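Grelteo opens orders for its tabletop serving arm for snack counters and buffets

Dambridge, 10/10/2023 — I'm Albertina Tavares, I run product at Grelteo, and I get to share the news we've been sitting on since May: the Benex serving arm is open for orders!

If you've ever stood behind a snack counter at a busy hour, you know the job we had in mind. Someone has to keep scooping and passing and smiling, and somehow also run back for the next tray. Benex takes on the scooping. It's a white arm that works at a table or counter, reaches into a bowl, gets hold of a portion and hands it off to a plate or a paper cone. It's happy with fried snacks, nuts, cut fruit, bread rolls and most other things you'd pick up with your fingers at a party (soup is a no, please stop asking, Ilídio).

That's Ilídio Nogueira, by the way, our head of engineering. He spent most of the summer on the gripper, and I'll let him have a word. "Fried food is hard," he told me when I asked him for something quotable. "Every piece is a different shape, and if you squeeze too much you've got crumbs. We went through 8 finger designs before we had one I'd put in front of a customer."

We've been trying Benex out with Bettencourt, the catering company here in Dambridge, and they've been great about telling us what they didn't like. The first version was too slow. The second was fast enough but made a clicking noise that drove their servers up the wall. The one we're selling is quieter, and it now slows down whenever a hand comes near the bowl — that was their idea, and a good one. Over the trial it served 2,000 portions at receptions, office lunches and one very long wedding.

Setting it up takes 40 minutes the first time, and that includes teaching it where your bowls and plates will be. You move the arm by hand to each spot, press a button, and it remembers. The fingers come off without tools and go in the dishwasher. We've also kept the software simple, so if you can use a card reader you can use this.

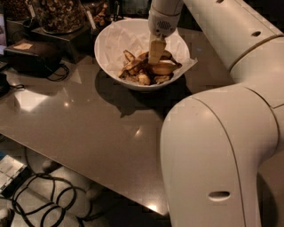
Benex rents for $300 a week, with the arm, two sets of fingers, delivery and a call with one of our team on your first day all included. You can also buy one outright, and we'll send you a quote based on what you serve and how often. The first units go to caterers and hotels in and near Dambridge, and we'll add other cities as we hire more people to look after them.

A couple of things it won't do yet. It doesn't weigh portions, so if you sell by weight you'll still want a scale and a person. It also can't tell when a bowl is running low, though Ilídio is working on that and gets grumpy if I promise dates.

Want to see one serve? We're doing demos at our shop all month, and we'll bring one to you if you've got a table, an outlet and something good to eat. Write to me through the contact form on the Grelteo website and put "Benex demo" in the subject line. Reporters can use the same form, and Ilídio and I are both up for interviews.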